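**From:** Junaid Niazi
**To:** Oltcombe hard water list
**Date:** 7th August
**Subject:** Re: Softener setpoint, and scale coming back between regenerations

Parveen Niazi wrote:

> The Fument unit at Nondari is still passing hard water before it regenerates. The test strip is fine for the first few days and then creeps up. The meter head is set to 2000 litres, as delivered. I have tried a new bag of salt and cleaned the injector, with no change. Is the resin finished, or is it the valve? Jadoon have offered to re-bed it but I would like to rule out the cheap things first.
>
> Also, should the kitchen tap be on the softened side? The drawing in the handbook shows it on the raw side and the plumber says it makes no difference.

I don't think it is the resin. The symptoms fit a setpoint that is too high for the bed.

## Capacity

The vessel holds 8 litres of resin. The brine dose on that head, unless someone has altered the cam, is 100 g of salt per litre of resin. At that dose you do not get the full rated capacity back, only the part the salt can displace. Set that against our supply hardness and the bed runs out well short of 2000 litres. The head doesn't measure hardness. It counts litres and waits.

The factory figure of 2000 assumes softer water than any of us in Oltcombe have. Mine was delivered with the same setting and showed the same drift.

You can check this without taking anything apart. Note the meter reading when the strip first changes, on two successive cycles. If the two readings agree closely, the bed is being exhausted at a fixed volume and the setpoint wants to come down to below that, with a margin for the night before regeneration. If they are scattered, suspect the valve seals or a bypass left slightly open. A leaking seal normally shows as a little hardness all the time, including straight after regeneration, and you say yours is clean for the first few days.

## Which outlets to leave on the raw side

The plumber is wrong if the branch is teed off after the softener. It makes a difference to sodium, and to anyone in the house on a restricted diet. The usual arrangement is a raw branch to the kitchen drinking tap, with everything else softened. The price is scale on the spout and round the strainer, and that can be wiped off with citric acid.

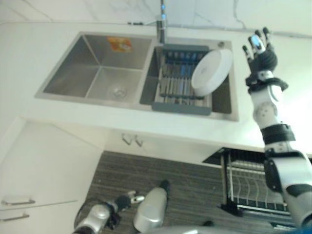

## Machines with their own softener

A dishwasher with a built-in softener has a hardness setting of its own, and it needs to match whatever is being fed to it. On softened water it goes to the lowest setting. On raw water it goes to the figure for the supply, and the salt reservoir has to be kept filled.

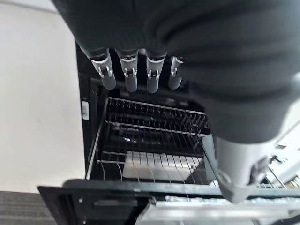 Running one on softened water with the internal setting left high wastes salt and water. It can also hide your main fault for months, as the internal unit removes whatever the Fument lets through and the glasses stay clear. For that reason, don't judge the main softener by the glasses. Take the sample from a basin on the softened side, after running it long enough to clear the pipe.

## What I would do, in order

1. Confirm the bypass is fully shut.
2. Log the meter at first breakthrough, for two cycles.
3. Lower the setpoint and force a regeneration by hand.
4. Test again just before the next one is due.

Leave Jadoon's offer until after step 4. If the strip still changes early at the lower setting, ask them for a brine draw test before agreeing to new resin.

I can lend you my drop test kit until September. It resolves much smaller changes than the strips do.

Junaid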